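# Cups and Worktop: Common Questions 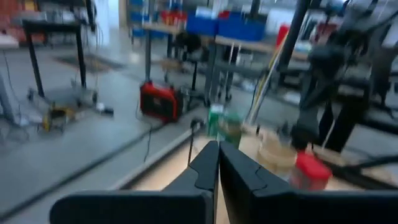
*Green, beige-tinted and red cups on the light wooden tabletop.*

These are the questions we get most often about the cups in the Citevach range and the Nygård wooden tabletop. If your question is about an order you have already placed, skip to the last section.

## The cups

**Are the cups sold singly or only in sets?**

Both. A set has 4 cups. You can choose one color for the whole set or mix them. Single cups are sold from the same page; pick "1 cup" in the quantity menu.

**What colors can I get?**

Green, beige, red and smoke. Smoke is made in smaller runs and is sometimes out of stock. We do not take back orders on it, but you can leave your email address on the product page and you will get a message when it returns.

**Why does my beige cup look different from the one on my screen?**

Beige is the palest tint we make and it picks up whatever is behind it. On a light wooden surface it can look almost clear. Against a dark counter it looks closer to tea. Screens vary too. If you are matching a cup to something you own, order a single one first.

**Can they go in the dishwasher?**

Yes, on the top rack, on a normal cycle. Place them upside down and leave a little space between them. Skip the heated drying setting if your machine lets you. Repeated heated drying dulls the rims over time.

**Can I use them for hot drinks?**

No. They are meant for water, juice, milk and other cold drinks. Warm tap water is fine. Do not pour boiling water into them and do not put them in a microwave.

**Do the cups stack?**

They do, up to a full set. If two get stuck together, stand the lower one in warm water for a minute, put cold water in the upper one, and twist gently. Do not pry them apart with a knife. A nick on the rim is not covered by the guarantee.

**How do I get rid of cloudy marks?**

Cloudiness is usually mineral buildup from hard water. Soak the cup in equal parts white vinegar and water for half an hour, then wash it with dish soap and rinse. If the marks are still there after a second soak, they are fine scratches and will not come out. Scouring pads and powder cleaners are the usual cause.

**Will a red cup stain from juice or tomato?**

Red hides it well. Beige shows it most. Rinse any color soon after use and it should not be a problem.

**Are lids available?**

Not at the moment. The old Jaltura lids have a different diameter and will not seal on these cups, even though they appear to fit.

## The tabletop

**What finish is on the wood?**

A clear matte oil. It leaves the wood pale. Expect it to darken slightly during the first year, more near a window. Move things around now and then so you do not end up with lighter patches where they stood.

**Do I need coasters?**

For a cold glass over lunch, no. For anything left standing overnight, yes. Water that sits under a cup will leave a ring on an oiled surface.

**How do I remove a ring that is already there?**

1. Wipe the surface and let it dry overnight. Light rings often fade without further work.
2. Rub the spot with a fine sanding pad, going with the grain.
3. Wipe off the dust with a dry cloth.
4. Put on a thin coat of clear oil, wait 15 minutes, and wipe off what has not soaked in.
5. Leave it clear until the next day.

The repaired spot may look paler than the rest for a few weeks.

**How often should I oil it?**

Twice a year in a home. In a workshop, classroom or break room, do it whenever drops of water stop beading on the surface.

**What should I use for everyday cleaning?**

A damp cloth and a little dish soap, followed by a dry cloth. Do not use bleach, ammonia or spray polish. Polish leaves a film that stops the next coat of oil from soaking in.

**Can I buy the top without the legs?**

Yes. Ask for item 2410. It comes oiled on both faces, with no holes drilled. The version with legs is item 3000, and it takes two people to turn over once the legs are on.

**My top rocks slightly. Is it warped?**

Check the floor first by turning the table a quarter turn. If the rocking stays with the floor, adjust the feet. If it stays with the table, loosen all the leg bolts, let the top settle, and tighten them again a little at a time, working corner to corner.

## Orders and returns

**How long does delivery take?**

Cups leave our Kukbridge warehouse within 2 working days. Tabletops go by freight, and the carrier will call you to set a time. Please give us a phone number that someone will answer during the day.

**A cup arrived cracked. What now?**

Send us a photo of the cup and one of the carton. We will replace the cup. You do not have to mail the broken one back.

**Can I return a mixed set if I only dislike one color?**

Return the one cup, unused, and we will exchange it for another color. You pay the postage on the return, and we pay to send the new one.

**Can I return a tabletop?**

Yes, if it has not been drilled, cut or re-oiled. Keep the corner guards and the outer board until you have decided. The carrier will refuse a top that is not packed in them.

**Do you offer pricing for schools and offices?**

Yes, on larger orders of cups and on two or more tabletops. Write to Nélida Urrutia in the order office with the quantities and a delivery address. Quotes are good through the end of the month they are sent. The office closes for stock-taking in May, so send spring requests early.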